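Home Talks Speakers Archive Contact
Search this site Enter keyword Go

Fruit Bowls for People Who Forget They Own Fruit
Speaker notes, Bello Akpan
Wednesday, March 20, 2019

Slide 1. Wait for the coffee line to sit down. Say hello. Admit that I once kept a lemon long enough to feel responsible for its education.

Slide 2. The Bittencourt office kitchen. We logged 128 pieces of fruit in a month and threw out far too many. Pause – someone here will be from Bittencourt. 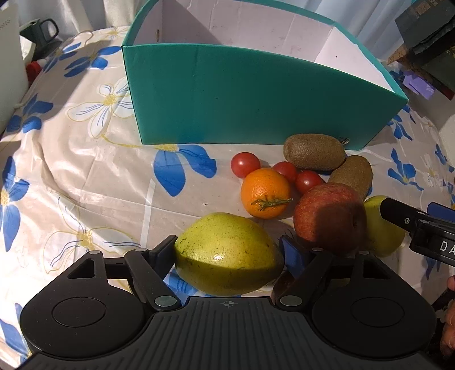

Slide 3. Sorting comes before storing. Most of us buy a mixed lot, tip it onto the table and call it a display. Take green pears, a red apple, kiwis, a mandarin with its leaf still on and a few cherry tomatoes: five different schedules sharing one tablecloth. Ask the room which they would eat first. Somebody will argue that tomatoes don't count. Let them, briefly.

Slide 4. Pears. Press gently near the stem. Firm ones stay out, soft ones go in the fridge or in you. Keep hard kiwis near the apple if you want them this year.

Slide 5. Questions. If asked about bananas, say July, second talk.

Recent talks
Troketti: The Drawer Under the Oven
Labeling Leftovers at Sterkero
Dodent and the Shared Fridge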